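4.2 Shelf scene parsing and target selection

The perception stack runs in three passes: shelf plane fit, instance masks, then a reachability filter. All of it sits in one process (the Tokier node), which we kept deliberately small so it could be restarted in the middle of a run without losing the map. Input is the head camera only. Wrist views come in later, in Sec. 4.4.

Plane fit first. Wire shelving is a bad surface for depth. Returns fall through the grid and land on the wall, so a plain RANSAC fit picks the wall as the dominant plane more often than the shelf. We mask by post detection instead: find the dark vertical posts, take the volume between them, fit only inside that. Diagonal bracing still gives false edges. We drop any line that isn't within tolerance of the shelf normal.
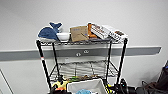
Masks are produced at 2 scales and merged by overlap. The fine scale is needed for small bowls and thin packages, the coarse one for plush toys, which otherwise get split at color changes (a dark back and a pale belly come out as separate instances). Merge threshold was tuned on the Hedmont split and not touched afterwards. Boxes leaning on each other are the main failure left. When two printed boxes share a background color the merge step joins them, and the grasp planner then gets a centroid that sits in the gap. We do not fix this in perception; the planner rejects the grasp on width and asks for a new view.

Figure 3. Head camera views of the wire cart from one session, with items on the top shelf (first) and with the top shelf clear and the lower shelves loaded (second).
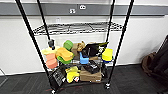
Reachability filter. For each mask we sample 50 candidate poses and check them against the posts and the shelf above. Upper shelf: most survive. Middle shelf is harder, the approach cone is narrow and the rear row is usually blocked by whatever stands in front. Soft items (sponges, cloth, bags) are allowed a small amount of contact with neighbors during approach, rigid ones are not. The soft/rigid flag comes from the classifer head and is wrong often enough on glossy bags that we added a manual override in the Indness config file.

Shelf state is stored per level, so a cleared shelf is skipped on the next sweep unless the plane fit residual changes. Planner timeout is 2000 ms per target, after which the target goes to the back of the queue. The tuning set has 316 views, all labeled by hand with the Nzioka tool. Labels for for heavily occluded items were left out of the loss but kept for collision checking. Ablations on the merge step and the override are in Sec. 5.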